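The case against the bathroom cleaning day

Most household cleaning schedules treat the bathroom as a single job with a single interval. The tub, the floor, the mirror and the wall tile all come up on the same line of the list, usually once a week, and all get the same product. I think this is a poor way to organize the work, and that tiled walls in particular should be taken off the weekly list and handled on their own terms.

The argument starts with what lands on a wall. A floor collects hair, grit and whatever comes in on feet. A wall outside the shower zone collects very little of that. It gets airborne lint from towels, a film from hair products, and mineral spots where water dries. These build up slowly and unevenly. The area within arm's reach of the sink may need attention every few days, while the upper courses can go for months.

I kept a log in my own bathroom from January on, in an apartment in the Trolier building. The room has 162 square feet of tiled wall. Over 16 weeks I wiped each section only when a white cloth passed over it came away visibly gray. Two sections needed it every week: the strip beside the faucet and the wall behind the towel bar. Roughly 5 percent of the total area accounted for most of the wiping. The rest was cleaned twice in the whole period, and the second time was arguably early.

The objection I hear most is that large tiles with a marble pattern hide dirt, so waiting for visible soil means waiting too long. There is something to this. Gray veining on a white ground is good camouflage for soap film, and a smear that follows the direction of a vein can sit there for weeks. The cloth test gets around the problem, because it does not depend on seeing the wall at all. A low-angle flashlight works too – film scatters the light and the pattern does not.

Product choice follows from the same reasoning. Glazed porcelain will tolerate a mild acid cleaner. Real marble will not, and the two are easily confused at a glance. Anyone who has moved into a finished apartment without paperwork should assume stone until told otherwise and use a neutral cleaner.

Corners deserve separate treatment.

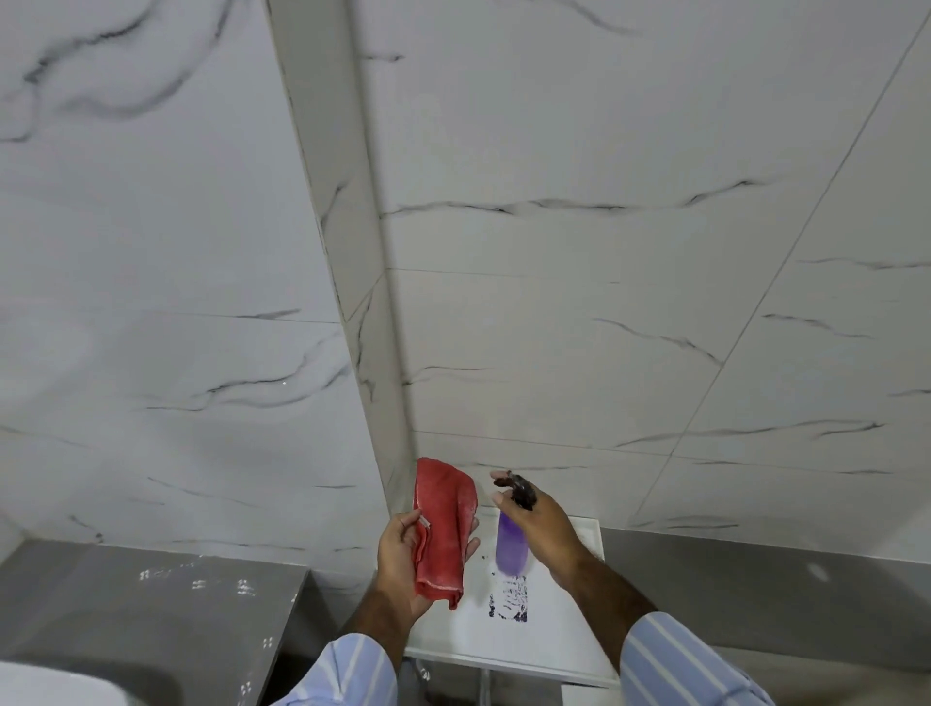
An inside corner is where two wall planes, at least one joint and often a ledge come together, and each of them slows down runoff. Spray aimed straight into the joint tends to run down and pool on whatever is below. Two light passes with a wipe between them use less liquid and leave less residue than one heavy pass. Microfiber is the right material for this, provided it is folded so that a clean face can be turned out for each side. It should also be washed apart from cotton towels. A cloth that carries lint to the wall has to be counted as a source of dirt.

Grout is the one part of the wall where I would keep a fixed interval. It is more porous than the tile, it stains from below the surface, and by the time the change is visible the easy remedy has passed. Once a month with a soft brush is enough in a ventilated room. In a room with no window or fan, I would halve that interval before I bought anything stronger.

None of this saves a great deal of time. In my log the difference came to a few minutes a week, and some of that went back into testing. The gain is mostly in wear, since every unneeded wipe puts more cleaner on the grout and leaves more residue to be rinsed off later. Tile is sold as a low-maintenance surface, and the weekly list keeps it from being one.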